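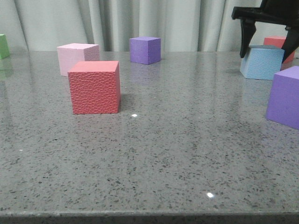

One of our parents told us at the August open evening that she'd expected shouting and battling robots, and what she got was a room full of teenagers arguing quietly over which cube to go for first. Fair enough. We're Merkbridge Robot Club and that is pretty much the job.

About us

Started by 2 sixth formers at Kukley School, now 23 members, years 8 to 13. No experience needed. Bring a laptop if you have one, we can lend if not.

What we do: pick and place, mostly. Foam cubes, a gripper, sort by colour. Sounds easy. Getting the arm to take the blue one and leave its neighbours alone is most of a term's work - ask the juniors. Every try gets logged, good or bad, and the log stood at 3868 tries when we broke up for summer.

Teams of 3. One on code, one on the arm, one keeping the log, then swap. Everybody swaps, even if your really good at the code bit.

Competitions: the Prerkell Cup each spring, sorting class and stacking class. We've entered both. Stacking went badly, sorting went better, write-up to follow when somone has time.

Thanks to Karaca for the workshop space and the spare fingers.

Joining - come along after school, 4pm, side entrance. First session free. Under 14s need the form signed.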